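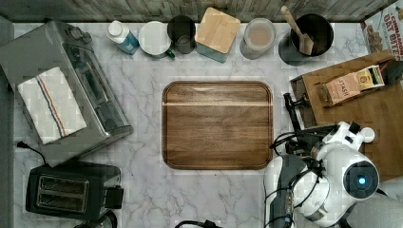
Surely everyone just has toast, was the first comment I got on my draft, and it's a fair point, so I'll start there. Toast did come top in my survey of what first years at Skedden eat before morning lectures, but by a much smaller gap than I'd guessed when I picked the topic (I'd already coloured in the toast slice of my pie chart, which was silly of me).

I put the questions up on Plandum in April and left them open until the end of the month. I got 121 replies, and threw out the ones where people had only done the first page. After that I asked for food diaries as well, and people were so good about filling them in! All together they gave me 1116 breakfasts to read through, including one that was a whole cold pizza and another that just said "gravy".

Cereal was second and nothing at all was third. The nothing group interested me most. Hardly anyone said they were skipping breakfast to save money, they mostly said they got up too late, and a lot of them then bought something from the Wickramasinghe café on the way to the 9am. So are they skipping breakfast or having it late? I went back and forth on this for ages – in the end I counted anything eaten before 10am, and moved the café people into their own group.

I also wanted to compare Skedden with the Zunodby halls, where breakfast is included in the rent. My plan was 50 diaries from each, 100 in total, but Zunodby was on a reading week when I asked and I only got a handful back. I've put them in the appendix and left them out of the charts.

If I did it again I'd ask about weekends separately. People wrote loads more on those days, with eggs and pancakes and so on, and it pulls the results about a bit. I'd also put "leftovers" on the list of choices, as so many people had to type it in themselves.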